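Lavari Maple Work Board, large

Reading time: 2 min
Print this page | E-mail this page

The Lavari work board is a large rectangular board of solid maple, made to lie on top of a bench or a table that is too hard, too cold or too full of holes for small work. Getley has sold it from the Riltbridge shop since March, and it is now our most asked-for board after the small kitchen one.

We glue it from wide planks, so you get few seams across the surface. The wood is light in color and the grain is left to show. In maple the grain can be quite wavy, and each board is different in this respect. If you prefer a quiet grain, please write it in the order notes and we will look through the stack for you. We can not promise it, but we try.

The surface is sanded by hand and finished with two coats of oil. There is no lacquer on it. Lacquer looks very good for the first year, but when it gets a scratch you must take off everything and begin again. With oil you sand only the place that is damaged, put a little new oil, and wait until the next morning. 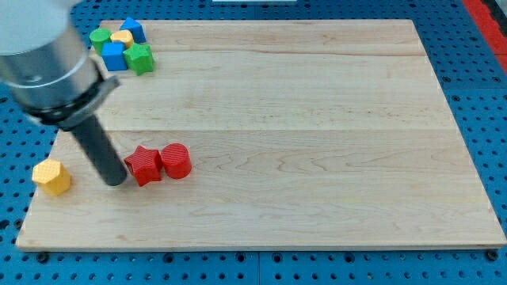
Maple board on a blue perforated metal table, with colored toy blocks.

Many customers ask if the board can be used on a perforated metal table. Yes, it can, and for small parts we recommend it. Anything round or thin likes to fall in the holes or stand crooked over them, and on the maple it has a flat place to stand. Choose a board smaller than your table – a strip of free table on every side is useful for clamps, and you can still reach the holes for your bolts.

The board has no feet. It stays in place by its weight on most tables. If your table is very smooth, we sell a thin cork sheet by Bagheri which you cut to size with scissors and lay under it. Please do not glue the cork, the wood has to move a little with the seasons.

Schools and play groups use the same board for building with blocks. A light surface makes the colors easy to see, and the noise is much lower than on metal. The oil we use is dry to the touch when the board leaves us, but it has some smell for the first days. Open the package and let the board stand upright against a wall, with air on both sides.

Cleaning: a damp cloth and mild soap, then a dry cloth. Do not leave water standing on the seams. Do not put it in the sun behind a window, it can become bent. When it is bent only a little, turn it over for 18 days and it will normally come flat again by itself.

Delivery is in roughly 7 working days. The board goes in a flat carton with hard corners, and we ask you to look at the corners before you sign. Returns are accepted when the board is clean and not cut. For a special size, send us a drawing with the measures and we answer with a price – the smallest order for special sizes is 5 boards.

Questions about this product go to Yến La at the Riltbridge shop. She also has offcuts of the same maple if you want to try the oil first.

Page updated 2009-09-27

Print this page | E-mail this page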